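Boltstead rules

The Boltstead rules are a set of procedural rules for the division of property and the settlement of arrangements for children after the breakdown of a marriage or registered partnership. They take their name from the town of Boltstead, where the first working draft was agreed, and are used by family practitioners as a private alternative to contested court hearings. The rules do not replace the law of any jurisdiction. They bind the parties only by written agreement, and an outcome reached under them must normally be approved by a court before it can be enforced.

Background

Before the rules were drawn up, separating couples who wished to avoid a trial generally chose between mediation and family arbitration. Mediation left the parties free to walk away at any stage, while arbitration produced a binding award but often followed the pattern of court litigation, with similar costs. Practitioners in cross-border cases also complained that the two methods could not easily be combined, as material disclosed in mediation was confidential and had to be produced afresh for an arbitrator.

The proposal for a single procedure was put forward by Valdemar Thorlacius in a paper circulated to family lawyers. He argued that financial disclosure should take place once only, under a duty of full and frank disclosure, and that the resulting file should be available at every later stage. Discussions held at Boltstead led to a draft of 36 rules. The text was later reduced to 27 rules, largely by merging the provisions on expert evidence and valuation.

Scope

The rules apply to capital, pensions, housing and maintenance, and to the living arrangements of children under the age of majority. They do not cover the status of the marriage itself, the international removal of a child, or any case in which protective measures have been sought against one of the parties. A neutral who becomes aware of such measures is required to suspend the procedure and to inform both sides in writing.

Procedure

A case under the rules passes through a disclosure stage, a conference stage and, where necessary, a determination stage. At the outset the parties appoint a neutral, who must be a qualified lawyer with experience of family work. Each party then serves a statement of means with supporting documents. Late disclosure is permitted only with the consent of the neutral, who may order the party at fault to pay the costs caused by the delay.

At the conference stage the neutral sits with the parties and their advisers and gives a written indication of the likely outcome. The indication is not binding. If no settlement follows, the case moves to determination before a second neutral, who receives the disclosure file but not the indication. The separation of the two roles is set out in Rule 19 of most printed versions and is regarded as the central feature of the scheme.
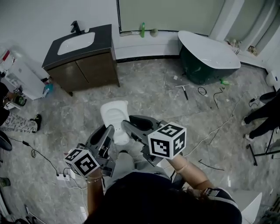
Lajos Kelemen has written that the second neutral is an expense which many families cannot justify, and that the parties should be free to keep the first one if both consent in writing after taking advice. A person who has already read the papers and heard both sides, he argues, is often best placed to decide, and the risk of prejudgment is overstated where the only issue is the value of a home or a business.

Supporters of the existing rule reply that parties would speak less openly at the conference if the same person might later decide the case. The text revised on 5 Sep 2021 kept the requirement for a second neutral but allowed the determination to be made on paper alone in cases limited to a single asset.

Children

Where the arrangements for a child are in dispute, the neutral may appoint an independent social worker to report on the child's wishes and welfare. The child does not attend the conference. Any agreement concerning a child remains open to review by the court, and the parties cannot contract out of that power.

Use and reception

The rules have been adopted by a number of chambers and small firms, among them Ernent and Mthembu, both of which maintain lists of neutrals. Training is offered at Zasitz, where candidates must observe a full conference before being admitted to the list.

Commentators have generally welcomed the single disclosure file. Criticism has centred on cost and on the position of parties without lawyers, for whom the rules make little provision — a neutral may explain the procedure to an unrepresented party but may not advise on the merits. A further difficulty arises where assets are held abroad, as a neutral has no power to compel a bank or a trustee to produce documents, and an application to the court is then required.

See also

Family arbitration
Financial remedy
Mediation
Prenuptial agreement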